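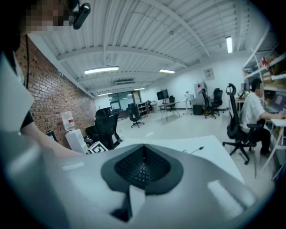
Unit 4: Care of the hand-held gripper

These notes cover the weekly check of the Ernov hand-held gripper used at the bench stations. The same steps apply to the gripper mounted on the Brinex arm, except for the cable section, where the arm has its own routing and its own sheet. Bring the station log and a charged laptop.

1. Before you start

Close the recording program and unplug the gripper from the laptop. Clear enough table to lay the tool on its back with the fingertips facing up. Do not rest it on the fingertips. The rubber takes a set if it is left under load, and a flattened pad has to be replaced.

2. Fingertips

The contact surface is a grid of small raised nubs. Dust and tape residue collect between them, and a dirty tip slips on smooth parts long before it looks dirty. Wipe it with a lint-free cloth dampened with plain water, then go over it again with a dry one. Solvent makes the rubber swell. If residue will not come off with water, use a soft toothbrush and short strokes along the rows.

Look at the nubs from the side under a desk lamp. Replace the tip if any are torn or if the middle of the grid is visibly lower than the edges. Tips are changed in pairs, even when only one is worn – a new tip against an old one closes off center. Write the change in the log with the station number.

3. Pad seating

Press around the rim of the pad with a thumb. It should not lift or creak. A loose pad is usually a loose screw underneath. Tighten by hand with the short driver, 2 turns past first contact at most, and stop sooner if the rubber begins to bulge.

4. Cable

Follow the cable from the tool to the laptop with your fingers and feel for kinks. Leave slack on the table so the plug carries no weight. Most dropouts reported last term came from a cable pulled tight when someone reached across the bench. If the connector wiggles in its socket, swap the cable and tag the old one. Spares are in the Eleck box.

5. Zero and stroke test

Reconnect the gripper and let it sit for 60 seconds before opening the Ebihara utility. With the fingers fully open and touching nothing, press Zero. Then open and close by hand at a steady pace while watching the plot. The line should return to the same level each time. A slow drift means the tool was zeroed too early, so repeat the step. A sudden jump points to the cable, and you go back to section 4.

Tips last for roughly 400 hours of use. Enter the running total at the bottom of the log page.

For next class: read Unit 5, Camera mounts and marker cards, and bring one filled-in log page from your own station.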